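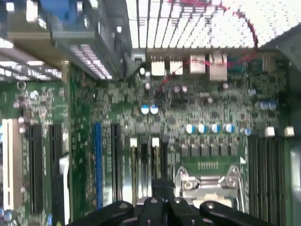

Green board, case open. CPU socket with its little silver lever.

So the spare room is finally getting cleared out. February, freezing, perfect weather for being inside with a pile of old computer stuff and no excuses left.

Quick background for anyone new. I keep everything. Cables, manuals, boxes the cables came in. When I moved to Ferkitberg I paid to haul 369 pounds of what the movers put down as "misc electronics" and most of it hasn't been touched since. It just sat there. Judging me a bit.

The rule this time: if I can't say out loud what I'd use it for, it goes. Tried that last year with clothes and it mostly worked (kept the green coat, no regrets).

First up, the paper. Receipts going back forever. Found the one for my first real desktop, bought at Ornerus when they still had the shop downtown, 1052 dollars. I remember eating a lot of rice that spring. Also a warranty card I never mailed in, a mouse pad from a bank, and a birthday card I'd bought and obviously never sent. Sorry, whoever that was for.

Then cables. So many cables. Kept two of each kind and bagged the rest. Power cords I was tougher on, they all went except the long ones. Do not ask me about the printer cables. I don't own a printer.

Took a break around here, made soup, answered some email, nearly talked myself into stopping for the day. Didn't!
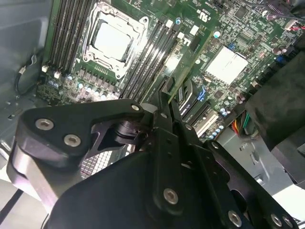
Old hard drives are the part I was dreading, becuase you can't just chuck them. Spent a whole evening copying photos off. Something like 600 pictures of the lake trip, most of them of the same duck. Kept them all. Obviously. The other stuff was tax forms and half a novel, and the less said about the novel the better.

Selling things is slower than I wanted. Put a few listings up on Droleck and got one offer, 69 dollars for the good monitor, plus four messages asking if I'd deliver. No. It's a monitor, come get it. Took the 69.

What doesn't sell goes to the recycling place out past the Hung warehouse. They take pretty much anything with a plug, closes at 4 pm though, which I learned the annoying way with a full trunk.

Still to do: the closet shelf, the shoebox of phone chargers, and the big tub of I don't even know. Want to get a actual bed in there before my sister's kids visit. Also need paint. Leaning yellow, might chicken out and go white again.

More when the tub is done. If anybody wants printer cables, email me, seriously, I have a bag.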